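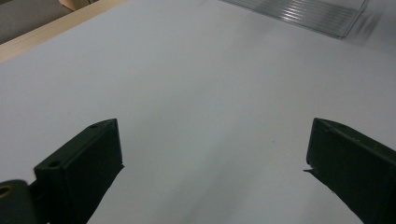

*A white surface in soft indoor light.*

## Wanted: people who don't mind wiping, sorting and putting things back

Hello! I'm Gergely Sipos and I look after the household sessions at Larkska, and I need more pairs of hands for August. If you're the sort of person who can't sit down until the worktop is clear, please read on, as I'd love to hear from you.

The work is plain everyday housework, done at your own pace in our practice flat on the ground floor of the Dudás building. You'll clear and wipe surfaces, lay a table and then unlay it, fold things, pack a bag, put the shopping away (and take it all out again, I'm afraid, so the next person can have a go). Most people find it oddly restful. I certainly do, though my own kitchen doesn't show it.

We've got 80 places to fill. Each session starts at 9.30 in the morning or 2 in the afternoon, and you'd be finished in under three hours with a proper tea break in the middle.

**What I'm after**

- You're 19 or over
- You can stand and move about comfortably for a fair stretch (there are stools, use them!)
- You can follow a short written list in English
- You're happy to do the same small job several times over

You don't need any experience. Left-handers very welcome - we had hardly any last time and I'd like more. If you have sensitive skin, tell me beforehand and I'll put out the unscented spray.

**What you get**

It's £14 an hour, paid by bank transfer the week after you come, plus your bus fare if you keep the ticket. Tea, coffee and decent biscuits are on us. Come to more than one session if you like, just say so when you write.

**Getting to us**

Use the side entrance, next to the Jemari bakery, and ring the bottom bell. The street door sticks, so give it a good shove. Parking is hopeless before ten, but there's a bike rack in the yard.

**How to put your name down**

Drop me a note at the Larkska front desk, or fill in the short form there and quote listing 1,866. Tell me your name, whether mornings or afternoons suit you, and which household job you like best (mine's ironing, don't laugh). I read them all myself and I'll get back to you within the week, with a time and a map.

Gergely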